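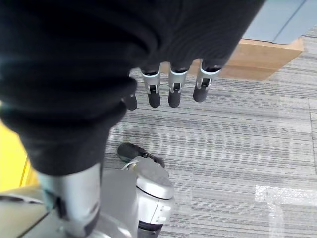

One reader wrote in to ask whether a wool sweater has to go to the cleaners every time it gets a bit stale, and the answer is a happy no! Washing knits by hand is easy, cheap and oddly relaxing once you've done it a couple of times.

Washing a Knit Sweater by Hand

What you need
A clean sink or tub
Wool wash (I use Prunanar, but any mild one will do)
Two big towels

1. Turn the sweater inside out and close any buttons.
2. Fill the sink with cool water, add a capful of wool wash and swish it around before the sweater goes in.
3. Push the sweater under and leave it alone for 14 minutes. No rubbing, no wringing (I felted a lovely gray cardigan that way in February and I still miss it).
4. Drain, then press the water out against the side of the sink. Rinse in water of the same temperature.
5. Lift it with both hands underneath, lay it on a towel, roll the whole thing up and kneel on it. So satisfying!
6. Lay it flat on the second towel and nudge the cuffs and hem back into shape. Flip it after a few hours.

Dark colors can bleed the first time, so wash them alone. Thick ribbing takes the longest to dry, often a full day more than the body. If your cuffs have gone baggy, dip just those in warm water and pat them narrow while they dry.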